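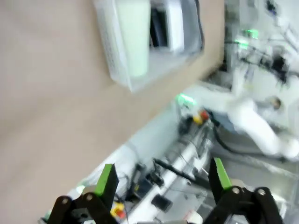
Bench Notes: the two-arm build, and a plea for baskets

Hello again from the back end of the Skerncombe shop! A fair number of you have asked what's been going on with the arms since the last newsletter, so I'm giving the whole item over to that. If you only come here for the lathe schedule, skip down, it's at the bottom as usual.

Where we are: both arms move, both arms stop when told to, and the wrist camera on the first one is finally talking to the same computer as everything else. That last part ate most of July. The camera would show up, run happily for half an hour or so, and then vanish from the device list like it had gone out for a sandwich. I swapped the cable, I swapped the port, I rewrote the startup script (twice, badly), and in the end it was the cheap hub I'd been using since my 3D printer days. New hub, no dropouts so far. I'm a little annoyed at how much coffee I drank over a hub.

The fingers have green pads on them now. I started with bare fingertips, and smooth plastic just slid right out whenever the arm sped up. The pads fixed most of that. They do pick up dust from the bench something awful, so I wipe them with a damp rag before every session, and if you borrow the arm please do the same. The rag lives on the hook by the Bundell vise.

The job I've been using to shake everything down is tidying. You put a few everyday things on the table, you put a basket on the table, and the arm is supposed to get the things into the basket and sort of settle them there. That sounds like nothing. My kitchen drawers are proof that I can't do it very well either! But it's a great test, the sort where each little failure points at something you can fix. Hard things and soft things in the same basket are the worst. A hard little box is easy to grab and easy to let go of. Fabric folds up between the fingers, hangs on to the pads, and comes along for the ride when the arm backs out.

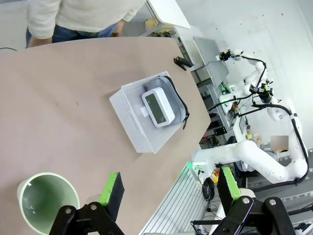

Zippered pouch on the bottom, white display unit on top of it, green cup still out on the table.

I've been keeping a log of every try in a spiral notebook, and I'm at 70 tries with the basket now. I'm not going to give you a success rate, mostly on account of having changed the rules halfway through. At first I counted it as good if the thing was in the basket at all. Then I got picky and wanted it lying flat and not leaning on the rim. Anyway, the notebook is on the shelf if you want to read my handwriting, good luck.

Some things I'd tell anybody starting a build like this at home:

Clamp more than you think you need to. My first table was a folding one from the garage, and every time the arm slowed down the whole top shivered and the camera picture went to mush. The beige table is a lot heavier and it still moves a hair if you lean on it – so please don't lean on it.

Put an emergency stop where your hand already wants to go. Mine was across the room for the first week, next to the monitor, and I had one very long walk to it.

Buy a basket with holes in the sides. I had a solid tub before, and it skated around every time a finger bumped it. The holes give me somewhere to run a zip tie when I want the thing to stay put.

Slow is fine. I run everything at 30 percent speed, and when a friend asks to see it go fast I change the subject.

The wrist software is still the Adier package, the free version, and I'm happy with it apart from the calibration screen, which wants you to hold a printed card perfectly still for much longer than any human arm can. I propped mine on a stack of Leung catalogs. Works great, and the catalogs finally have a job.

Next up is getting the second arm to do something more useful than take up bench space. I'd like it to hold the basket while the first one fills it. I have a bit of code for that and a long list of ways it could go wrong, the biggest being two arms wanting the same few inches of air. If you've done anything with keep-out zones, come find me, I'll trade you donuts for an hour of your time.

I also need odds and ends to practice on: pouches, cups, soap boxes, old alarm clocks, anything that's light and that you won't miss. There's a cardboard box under the bench marked ARM STUFF. No glass, please, and nothing with a battery that's puffed up.

Lathe schedule: same as last month, except the evening slot now starts at 6:30.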